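4. Hanging the tools on the Sovel board

Before you start, the board must stand firmly on the bench (see section 3). Push it with one hand. If it moves, tighten the 2 bottom screws again.

4.1 Put all the tools in a basket and place the basket in front of the board. It saves walking.

4.2 Insert the first hook. Hold it with the tip up, enter the hole, then turn it down until you feel it stop.

4.3 Insert the other hooks of the lower row at the same height. Leave 80 mm between one hook and the next. Wide tools, for example a paint roller, need more.

Note: The short hooks are for light tools. For tools with a heavy head please use the long hooks from the Privano set, sold separately.

4.4 Hang the tools one by one, by the hole or the loop in the handle. Screwdrivers hang with the tip down.

4.5 Keep the upper hook for articles which are still in their package. The card must hang flat on the board.

CAUTION: Do not pull a tool toward you when you take it. Lift it first, then pull. The hook can come out of the board together with the tool.

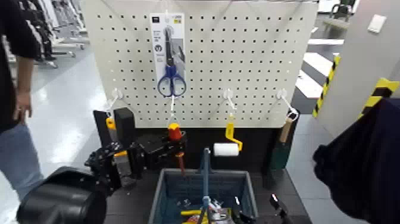
Fig. 6. Board with scissors on the upper hook; screwdriver, paint roller and scraper below. Basket in front.

4.6 After 30 days check all hooks by hand. A loose hook must be turned again as in 4.2.

If a hook is bent, do not straighten it. Ask your Skatard dealer for a new one.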